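Keeping the Grippers Straight

Khurram Durrani
September 29, 2021

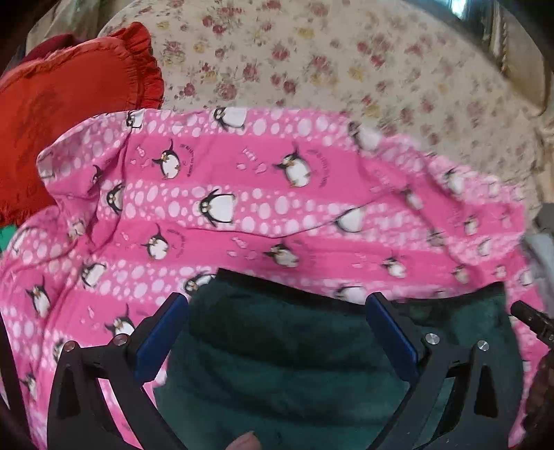 The hand-held grippers at Estden come back to the bench every 10 working days, whether or not anyone has complained about them. Khurram Durrani checks them in with a paper tag and a felt pen. He writes down the number on the body, the name of the last user and anything they said about it, word for word if he can. "Feels lazy on the left" is a typical entry. It usually means a screw.

Estden runs a small handling programme from two rooms above a curtain workshop in Skernov. People carry the grippers through ordinary household jobs, mostly with cloth, and the recordings are used to teach an arm the same jobs. Bedding, towels and children's blankets make up most of the work. Fabric is light, but it is hard on the tool. Lint gets into every gap, and a jaw that is a hair out of line will pinch a fold at one corner and let go of it halfway through a lift.

The jaws are flat black plates with a triangular cutout in each, and a blue pad at the inner tip. The pads are where Durrani starts. He wipes them with a damp cloth, leaves them for a few minutes and presses a strip of till paper between them. Pulled from the middle, the paper should drag evenly. If it swings to one side as it comes out, one pad is meeting the other at an angle.

"Most people reach for a new pad at that point," he says. "I did too, in the first year. We threw away a box of good ones."

He now looks at the round screws in the plates first. He slackens the one next to the pad, closes the jaws lightly on the paper, and lets the pad find its own seat before tightening again. The outer screw is left alone unless the whole arm has play in it. He uses a short-handled driver, which stops him putting too much weight on the thread. Then the paper test is done again, three pulls from three places.

After the screws comes the lint. Fleece is the worst for it. The fibres are short and work their way behind the pad mount, where they pack down like felt. A soft brush gets most of them out through the cutouts. Compressed air was tried and given up, as it drove the fibres further in – one gripper had to be stripped completely, which took a morning.

The pads themselves are supplied by Janjua and are changed at 600 closings on cloth, or sooner if the face has gone shiny. That number came from the workshop's own records and not from the supplier. In June they let a set run on to see what would happen, and at 862 closings it was sliding off a cotton sheet that a fresh set held without trouble. Durrani keeps that pair in a drawer, and hands them to new starters so they can feel the difference with a thumb.

The last step is the camera. Its mount is checked for movement and the lens is cleaned, then the gripper is opened and closed in front of a plain board. Both pads should come into view the same distance from the middle. Where they do not, the user's next session will be no good for training, however well the gripper holds.

A full check takes 35 minutes. A Drusar fixture that holds the body at a fixed angle has been on order since the spring and should save the time spent propping it between two blocks of foam. Durrani is in two minds about it. The foam costs nothing, and it has never scratched a plate.

He would sooner have a second person at the bench. At present, when he is away, the tags pile up in a tray and the grippers go out again on the strength of a quick wipe. He has written the routine on a card and taped it inside the cupboard door, with the paper test at the top and underlined.

Last updated: September 2021

Related
Choosing a driver for small threads
What Skernov's curtain makers know about folds
Lint, dust and moving parts
Bench notes: when to strip a gripper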